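布尿布用到现在，写一点记录

2022年4月

之前写过一篇打算用布尿布的计划，后来有几位读者留言问用得怎么样，一直没空回。孩子现在五个月，白天基本都用布的，夜里用纸的，外出看情况。把这段时间的做法整理一下，留言里问到的问题也一并写在里面。

先说清楚，这篇没有人赞助，尿布都是自己买的，有几片是别人给的。上次那个抽奖活动是店家出的奖品，和这里提到的东西没有关系。

我们是二月正式开始用的。本来想出生就用，实际上头几周完全没有精力。剖腹产的伤口还在疼，孩子一天到晚换，晚上每次醒来都要换一遍，那个时候再加一道洗尿布的事，家里没有人做得动。我婆婆当时说先用纸的，等大家都能睡上整觉再说，我听了她的。如果你正在怀孕，准备了一整套新生儿尺寸的布尿布，我的建议是不要拆包装。新生儿尺寸穿不了多久，没拆的还可以退，或者转给别人。

布尿布大致分几种，我只写用过的。

第一种是最老式的方巾，一块纱布或者棉布，自己折，外面套一层防水罩。优点是便宜，干得快，哪里脏了一眼看得见。缺点是要学折法，孩子会翻身以后折起来很费劲，手脚慢一点他已经翻过去了。我家先生一直没学会那个风筝折法，他都是折成长条直接垫在防水罩里，也能用，就是便便容易从腿边出来。

第二种是口袋式，外层防水，内层是绒面，中间留一个口，把吸水垫塞进去。我们家用得最多的就是这种，牌子是Wikow，均码，前面有几排按扣可以调大小。洗的时候要把垫子抽出来，晒干了再塞回去，这一步很多人嫌烦。我一般晚上孩子睡了以后坐在沙发上塞，听着东西手里就塞完了。

第三种是一体式，吸水层直接缝在里面，用起来和纸尿布最像，老人和保姆都不用教。问题是太厚，晒一整天摸着中间还是潮的。冬天我只敢给白天用，而且要提前一天洗。

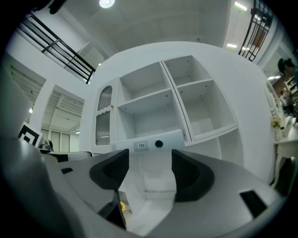
口袋式我一共买了20片，分两次买的。第一次在Sastel买了一个小套装，155块，里面有外罩和配套的超细纤维垫。用了一阵觉得合适才补的后面那一批。我觉得分两次买是对的。群里有妈妈一口气买了一大箱，结果孩子腿细，那个牌子怎么调都漏，最后整箱低价转出去。每个孩子的腿围、腰围都不一样，别人说好用的你家不一定能用，先买少量试。

关于漏尿，留言里问的人最多。我遇到过的情况有这么几种。

腿围没调好。松紧边应该落在大腿根的那条褶子里，就像内裤的位置，而不是卡在大腿上。我开始的时候怕勒着孩子，扣得松，天天漏。后来扣紧了一格就好了。脱下来有浅浅的印子是正常的，和袜子口的印子一样，过一会儿就消。如果印子很深很红就要放松。

垫子露在外面。绒面或者吸水垫有一小条翻出来贴着衣服，尿就顺着那里渗出去。穿好以后用手指沿着腿边摸一圈，把露出来的塞回去。

垫子没洗开。新的棉垫、竹纤维垫、麻垫都带着油脂，第一次用几乎不吸水，要反复洗几遍才能达到正常的吸水量。超细纤维的不用，洗一次就能用。我第一批麻垫只洗了一遍就上身，尿全部滚出来了，当时还以为买到了次品。

超细纤维受压。这种垫子吸得快，但是一压就往外挤，孩子坐安全座椅的时候特别明显。现在的做法是上面放超细纤维，下面加一层竹纤维或者麻的，上面负责吸得快，下面负责存得多。另外超细纤维不能直接贴皮肤，会把皮肤的水分也吸走，一定要放在口袋里面。

用了护臀膏。普通的护臀膏会在绒面上糊一层，水就进不去了。要么用标明适合布尿布的，要么垫一张一次性的隔尿纸。我家红屁股的时候干脆换回纸尿布，等好了再用布的。

接下来是洗。我们的流程比较简单，写下来供参考，每家的水质和洗衣机不一样，照搬不一定行。

换下来以后，只有尿的直接扔进干桶，不泡水。以前老一辈都是泡着，我妈来的时候也坚持要泡。泡着味道更重，防水层也容易坏，家里有小孩的话一桶水放在地上也不安全。现在还是纯奶期，便便是水溶性的，按理说可以直接进洗衣机，我心理上接受不了，会先在水龙头下面冲一下。加了辅食以后肯定要先把固体的倒进马桶。

隔天洗一次，最多不超过三天。先用冷水短程洗一遍，不放或者少放洗衣粉，把尿冲掉。然后60度长程洗，放足量的洗衣粉。以前看网上说布尿布要少放洗衣粉，怕残留，我照做了一段时间，结果尿布上有一股氨水味，早上打开冲鼻子。后来改成按照洗衣机的正常用量放，味道就没有了。我用的是Eresov的无香洗衣粉，粉状的，不是液体的。选它的原因是楼下超市就有，别的牌子我没有比较过。柔顺剂不能用。

防水罩不需要每次都洗，没沾到便便的话晾一晾可以接着穿，两三个换着来。洗的时候防水罩我用40度，温度太高时间长了防水层会起泡脱开。口袋式因为外罩和绒面连在一起，每次都得洗，我就和垫子一起60度洗了，到现在没有脱层，再过半年什么样不知道。

晾晒尽量晒太阳。便便的黄印子洗不掉的，湿着拿到太阳底下晒一个下午，颜色会淡很多，这个对奶便特别有效。阴雨天就挂在室内，垫子对着暖气，外罩离暖气远一点，弹力边烤久了会松。

烘干机我们家没有。我朋友Shazia Jafri家有，她的垫子全部进烘干机，外罩自然晾，她说竹纤维的烘过之后缩了一点，还能用，软很多。

说到Shazia，我用布尿布有一大半是受她和她先生Naveed Rana的影响。他们住在Gondal，老大老二都是布尿布带大的，同一批尿布用了两个孩子。去年我怀孕的时候去他们家住过几天，正好看到Naveed在阳台上收尿布，一边收一边按大小叠好。我问他麻烦不麻烦，他说就是多洗一桶衣服。我当时觉得他说得太轻巧，现在自己做了，觉得他说的差不多，只是这一桶衣服不能拖，拖了就没有得用。

他们送了我一包旧的防水罩和几块麻垫。二手布尿布能不能用，也有人问。我的看法是垫子和方巾没问题，拿回来高温洗几遍就行。防水罩要检查，对着灯看里面的涂层有没有裂，拉一拉腿部的松紧，松了的就不要了。魔术贴的容易粘毛，粘了毛就不牢，按扣的比较耐用。Shazia给我的那几个里有一个松紧已经没弹性了，我拆了线自己换了一根新的松紧带，用到现在。换松紧带不难，会踩缝纫机就能换，手缝也可以，慢一点。

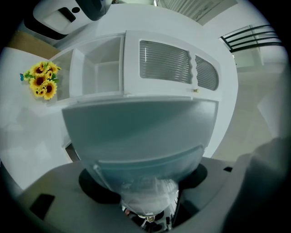
夜里为什么不用布的，也说一下。试过，双层麻垫加超细纤维，塞得鼓鼓的，裤子要大一号才穿得上。他那时候夜里醒两次，每次都要换，换完人就精神了，要哄很久。纸尿布可以一夜不换，大家都睡得好一些。我对这件事没有执念，能用几片布的就用几片，不是非要全部替换。有些群里气氛比较紧张，用一片纸尿布都要检讨，我已经退了。

外出的话，半天以内用布的，带一个防水袋装换下来的。防水袋要买带拉链、里外两格的，干净的放一边，脏的放一边。回家马上倒出来，不要忘在包里。我忘过一次，隔了一天才想起来，那个袋子后来单独洗了很多遍。走亲戚、坐长途车、住酒店，一律用纸的。

关于费用。常有人问到底省不省钱。我没有仔细算，只能说个大概的感觉。前期投入比较集中，看着心疼，后面除了水电和洗衣粉就没有什么支出了。如果只给一个孩子用，而且买的都是贵的牌子、好看的花色，那未必省。花色这件事很容易上瘾，Wikow每个季度出新花色，我有一段时间每天晚上喂奶的时候刷手机看新款，后来把那个页面取消关注了。如果买方巾加防水罩，不追花色，再给第二个孩子用，肯定是省的。

关于皮肤。我儿子用纸的和用布的都红过屁股，看不出哪种更好。布的没有那么干爽，他尿了会哼，要换得勤一点，白天差不多每次喂奶前后换。也有孩子对潮湿特别敏感，那就垫一层抓绒的隔层，自己剪也可以，抓绒剪开不散边，不用锁边。如果屁股上起了疹子好几天不退，边界很清楚，周围还有小红点，可能是真菌感染，去看医生，不要自己在家试各种偏方。真菌感染期间尿布的洗法也要问清楚，或者先停用布的。

关于穿衣服。布尿布的屁股比纸的大，同样月龄的连体衣扣不上，我后来买了延长扣，夹在裆部的按扣之间，一件可以多穿一阵子。裤子买裆深的那种。牛仔裤之类的不用考虑，别人送了两条，一次也没穿上。

关于托儿所。秋天可能要送，我先打电话问过一家，对方说可以用布的，要求我们自己塞好垫子，每天带脏的回去。另一家直接说不行。如果你也打算送，早点问，问的时候说明是口袋式或者一体式，用法和纸的一样，很多老师脑子里想的还是别别针的那种。到时候如果定下来了再写。

家里人配合的问题。我婆婆一开始不用，她带的时候就换纸的，我没有说什么。后来我把塞好垫子的尿布放在她顺手的地方，扣子调好，她自己就拿来用了，还跟我说比她当年的好弄。我妈到现在还是喜欢方巾，她年轻的时候用旧床单撕的，说那个最软。她上次来撕了一条旧床单给我，确实软，我现在拿来擦嘴和垫在换尿布的地方。

如果只想试一试，又不想花太多钱，我会这样买：六块棉方巾，两个防水罩，再加两片口袋式。每天白天用几次，跟平时的衣服错开洗，试两个星期。觉得能坚持再往上加，觉得不行方巾可以当抹布、拍嗝巾，不浪费。垃圾桶不用专门买，有盖子的、能放网袋的就行，盖子不要盖得太严，闷着味道更大。网袋买两个轮换，洗的时候整袋放进去，把口子打开，尿布自己会翻出来。

最近在看训练裤，孩子还小，只是先看看。有用过的可以留言告诉我吸水量够不够。下次大概写辅食，他已经开始盯着我们的碗看了，椅子还没有定下来。

相关文章
布尿布计划：产前准备了什么
隔尿垫自己做，抓绒和防水布的买法
纸尿布尺码换算和漏尿的处理
夜奶和睡觉，四个月的记录
在Gondal朋友家住的几天
哺乳衣哪些穿得多哪些没穿
抽奖活动结果公布
延长扣的用法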